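Tips > Workshop > Grippers and arms
Workshop | Kitchen | Laundry | Archive
7/12/24

Comparing two grippers on household jobs

Use soft things first. Cloth shows up a poor grip quickly and it doesn't matter if you drop it. We tried the Jarau fingers and the Anska fingers on the same arm, with 13 goes each at every job, and wrote the misses down straight away.

Put a patterned cover under the work. Our wrist camera lost its place on plain sheets.
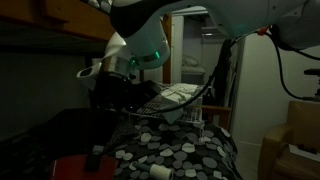
Wire rack and spotted cover, with the arm over the bed.

Keep the speed the same for both sets. We left ours at 200 on the Bunting controller, which is slow, and only changed the closing force. Jarau was better on thin cloth. Anska picked up two layers when we wanted one. Leave some slack in the cable before you turn the wrist. 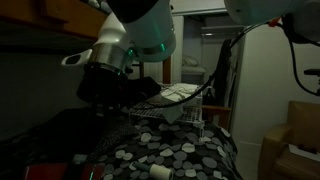 Fusness wrote in to disagree: the Anska fingers are fine on thin cloth if you clean the pads between goes, and a lint roller does it in a few seconds.

We will try that. For hard things, go for the rim. A bowl is a good test as the curve pushes narrow fingers sideways, so bring the gripper in at a slant and close it slowly.

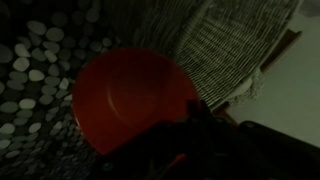
Anska did better at this, with 2 misses to Jarau's five. Check the finger screws after a long run. Ours had worked loose by the end of the bowls.

734 shares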